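4. What the drivers told me about steering feel

I should say up front that I came to this question as somebody who likes driving, and I don't think that's a bad thing in a paper on steering. Most of the work I read before starting treats steering feel as a torque curve. You plot the effort at the rim against the angle of the wheel, you fit a line, you compare the line with another car's line, and you're done. I did all of that too (it's in Section 3), but I kept noticing that the two cars with nearly identical curves got completely different reviews from the people who drove them. So this section is my attempt to work out what was going on there.

The cars were the Tondinum coupe, in both its hydraulic and its electric rack versions, and the Pristura, a slightly heavier two-seater that only comes with the electric rack. All of them ran on the same Clollix summer tires, at the pressures given on the door sticker. I ended up with 435 usable driver comments, collected in August on the Cele test loop, a public road circuit with a long fast section by the reservoir and then a really twisty climb with some awful pavement. I love that climb! It also happens to be where nearly all of the interesting comments came from, and I'll get to why I think so.

4.1 Sorting the comments

I sorted every comment into one of 4 groups: weight, speed of response, road texture, and self-centering. My first version of the scheme had a group for "confidence" as well, and I dropped it after a couple of evenings of trying to use it, because people say they feel confident about a car for all kinds of reasons (the seat, the brakes, even the view over the hood) and I couldn't pull the steering out of it. Anything that fit two groups went into both. Comments about the shape or thickness of the steering wheel rim were left out, which hurt a bit, as drivers had a lot to say about the Pristura's rim and most of it was funny.

Weight was easy. Drivers agreed with each other and they agreed with the torque measurements: the hydraulic Tondinum is the heavy one at parking speed, the electric Tondinum is light, and the Pristura sits between them. If weight were all there was to steering feel, this would be a very short paper.

Road texture was where things got messy. By texture I mean the small stuff that comes back through the wheel, the patches and seams and the change from old asphalt to new. On the fast section the drivers couldn't really separate the electric Tondinum from the Pristura. On the climb they could, and strongly, and they preferred the Pristura. Yet the average torque at the rim on the climb is close to the same in both cars, as Table 2 shows. I spent a long while thinking I'd mixed up the files.

4.2 Where the average hides the difference

What I'd missed is that an average over a whole corner smooths out exactly the thing the drivers were talking about. When I went back and cut the torque trace into short pieces, the Pristura's trace had lots of small fast wiggles in it and the electric Tondinum's had far fewer. The assist motor in the Tondinum seems to filter them away. I say "seems" because I have no access to the software in either car, and a stiffer rack mount or a softer bushing could do part of the same job. My guess is that it's mostly software, but please read it as a guess.

The hydraulic Tondinum is the odd one. It passes on plenty of those wiggles, more than the Pristura does on the broken pavement near the top, and some drivers adored it for that while others said it was tiring and kept asking when they could swap. I had expected a clear win for the old rack. I'll admit I wanted one, since I drive a car with a hydraulic rack myself and I'd have been happy to be told I was right. The comments don't support it. They support something more like "a fair amount of texture, with the harsh part taken off," and that sounds an awful lot like the Pristura.

Self-centering gave me the least to work with. Drivers brought it up mainly on the tight left at the foot of the climb, where you unwind the wheel quickly and the electric Tondinum is a little lazy in coming back. A few called it numb, a word that turns up in road tests all the time and that I've come to distrust, because when I looked at what else those same people wrote, half of them were describing a lack of texture and the others a slow return. Those are separate problems with separate fixes, and one popular word covers both.

4.3 How the fast traces relate to the scores

To check the idea properly I took the fast part of each torque trace, everything left once the slow cornering load is removed, and set it beside the texture scores for the same stretch of road. The scores rise with the fast content up to a point and then spread out, with the hydraulic car's drivers splitting into two camps. I tried 3 different cutoffs for what counts as "fast" and the shape held with each of them, so I'm fairly comfortable that I didn't just pick a lucky number.
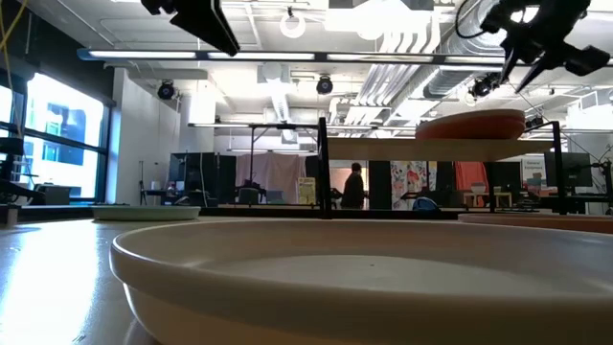

Figure 2.

The split itself deserves more care than I can give it with this set of drivers. I looked at whether it followed age, or years of driving, or what people drive at home, and the last of these is the only one that looked promising. Drivers who own older cars were kinder to the hydraulic rack. I'd like to run the climb again with a group picked on that basis, and with a second set of tires, because a softer sidewall might well change the order of all three cars.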